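Gaveo Deep Bin Review: Two Months of Bricks, Batteries and General Floor Chaos

Posted in Home & Storage

I bought my first Gaveo bin because I stepped on a brick on a Saturday morning with a full cup of coffee in my hand. You can fill in the rest. I'd been keeping my kids' building bricks in the same zip-up canvas sack for years, and the zipper had given up, and the sack had slowly become more of a suggestion than a container. So that afternoon I went looking for bins, hard-sided, open on top, cheap enough that I wouldn't cry if one got sat on.

What I ended up with is the Gaveo deep bin in blue. I ordered 2 to start with and then kept going back for more (there are 17 in the house now, which my sister thinks is a cry for help). I've had the first pair for two months, which feels like long enough to say something useful.

First, the basics. It's a plain plastic bin. No lid in the box, no wheels, no clever clips. The walls slope in a little toward the floor so the empties nest, and they nest well, with just enough give that you can pull them apart without putting your foot on one and yanking. I had a set of Vlachou tubs before these for the laundry room and those things would vacuum-lock to each other like they'd been welded. I once left three of them stuck together for an entire winter and just used them as one tub.

The color is a real, loud blue. I wanted gray, because I had an idea about the playroom looking calm and grown-up, but gray was out of stock and blue shipped right away. I'm glad now! The blue is doing a lot of work. Red bricks against it are so easy to pick out, and if you've ever tried to find a small piece at the bottom of a dark canvas sack with a seven-year-old breathing on your neck, you'll know why I care.

I sort by color, by the way. I know the serious builders sort by shape, and my neighbor Cirilo Olvera (who has a whole basement of this stuff and is very patient with me) has explained more than once that sorting by color makes it harder to find the exact piece you need. He's right. But my kids can put things away by color without asking me a single question, and they can't do it by shape, so color it is. Red bin, yellow bin, white bin, and then one big bin of everything we've stopped caring about. 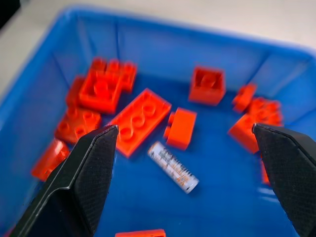

The other thing that has happened with every open bin I've ever owned is that it collects strangers. Batteries, mostly. Somebody changes one in a flashlight or a remote, sets it down on the nearest surface, and the nearest surface is a bin of bricks. With the canvas sack I wouldn't have found it until it leaked. With a smooth blue floor and the bricks spread out, a battery gets noticed. I pick them out and they go in a jar in the kitchen, where I have to test each one anyway, because a loose battery could be dead or brand new and there's no telling by looking. If you've got really little kids around I'd be a lot stricter about that than we are, and I'd want something with a lid.

Now for the inside, which is where I think these beat most of what I looked at. The floor is flat. That sounds like nothing, but so many bins have a raised logo or a grid or a little dome in the middle, and small pieces get wedged along the edges of it. I tried a Rarnura bin from the discount store that had a pattern molded into the bottom, and thin plates would lie down in the grooves and you'd have to pry them up with a fingernail. I lost most of a nail to that bin. With the Gaveo I can sweep my hand across and everything moves.

Same goes for dumping. When it's time to build, we tip the bin out on an old bedsheet, and when it's time to clean up, two people grab the corners of the sheet and pour it back in. The sloped sides help funnel the pieces down. We do spill a few every time, mostly because one of the two people is seven and gets excited.

Noise! I should mention the noise. Hard plastic bricks going into a hard plastic bin is a terrible sound, especially at 6:30 in the morning, and there's nothing in this bin to soften it. The canvas sack was quiet, I'll give it that. I tried putting a square of felt in the bottom of one and it worked fine for a week, and then the felt got crumbs in it and a bit of something sticky, and I threw it away. So we have a rule about no dumping before breakfast. The rule is followed when I'm awake to enforce it.

Cleaning is easy. I do it in the bathtub with dish soap and a sponge, then turn the bins upside down on a towel. The corners are rounded enough that I can get the sponge into them. One of mine had marker on it and the marker came off with rubbing alcohol, no cloudy patch left behind. The surface is a little shiny, so it does show fine scratches if you catch the light on it. Mine already have plenty from bricks being dragged around. It doesn't bother me, but if you were thinking of these for a shelf in the living room where people will see them up close, you might want something with more texture.

Strength is fine, with one complaint. I've stacked full bins side by side on the Clindstead shelf unit in the playroom and they haven't bowed or cracked. But the rim is on the thin side. When a bin is full of bricks and you carry it any distance, the rim digs into your fingers. Going up one flight of stairs I had to stop and shift my grip. A rolled lip or a pair of real handles would fix it, and I'd happily pay a dollar more for that. My older one can carry a half-full bin on her own and the younger one drags his across the carpet, which so far the bin has survived.

About the shelf: the Clindstead unit wasn't made for these, but they fit two to a shelf with a hand's width left over. I'd measure yours before you order. I did not measure mine. I held up a cookie sheet and guessed.

Price-wise, I waited for the sale in July to buy the bigger batch and was very pleased with myself. They aren't the cheapest bins out there. The Rarnura ones cost less, and if you only need something for dress-up clothes or balls, where a bumpy bottom doesn't matter, I'd save the money and get those. For small pieces I'd spend the extra.

How much does one hold? My daughter decided to answer this for me. She spent a rainy afternoon counting bricks into an empty bin and stopped at 2,167, and there was still a bit of room at the top. I believe her, mostly, though she did stop for a snack in the middle. They were all mixed sizes, so don't hold me to it. I will say I don't like filling them that high. Once a bin is really packed, the kids dig, and when they dig, bricks come over the side. A shallow layer works so much better for us. They can see what's there, grab what they want, and the bin stays put on the rug. For our red bin in particular I pull out a small batch for whatever they're building that day and leave the rest on the shelf.

Cirilo borrowed one to try for his long plates and gave it back after a week. Too deep for him, he said, he'd rather have shallow drawers. Fair enough. He also has 176 little drawers already, all labeled, so I don't think we're the same customer.

What I'd change: thicker rim, handles, and a lid sold separately. I emailed to ask about a lid and got a friendly reply that there isn't one at the moment. I've been using a cut piece of cardboard on the one that lives under the bed, to keep the dust out, and it slides around but does the job.

Would I buy them again? I already have, several times over. I'd give it four and a half out of five, with the half point off for what it does to my fingers on the stairs. If the gray ones ever come back in stock I might get a couple for my own craft supplies, though I've gotten pretty attached to the blue.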